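Chez Stomel, on apprend aux robots à tenir une boîte

20 février 2021

Les 35 salariés de l'atelier de reconditionnement de Stomel attendaient des bras articulés depuis le mois d'août. Ils ont reçu des pinces, et il faut les tenir soi-même.

Le fabricant de boîtiers a confié l'affaire à Zatance, qui enregistre les gestes des opérateurs avant de les transmettre à des machines. La direction parle de « montée en compétences ». À l'atelier, on parle surtout des poignets : après 28 minutes de prise en main, la pause est obligatoire, et c'est une première dans la maison. Les syndicats, qui la réclamaient pour les humains depuis longtemps, saluent l'influence des robots.

Le compteur affiche 2 846 gestes enregistrés. Il en faudra davantage, le boîtier métallique Hrubý ayant la réputation de glisser des doigts, fussent-ils mécaniques. Quatre opérateurs ont quitté la ligne pour devenir « démonstrateurs » – même salaire, nouveau badge. 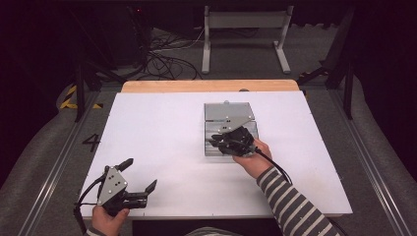
Une pince dans chaque main : la droite serre le boîtier, la gauche reste ouverte au-dessus du plateau.

Aucun poste ne sera supprimé cette année, assure Stomel. Pour la suite, la réponse est attendue après les essais sur le site d'Adham, où la cantine, elle, a déjà été automatisée. Le café y est moins bon.

Contact | © 2021 Tous droits réservés | Haut de page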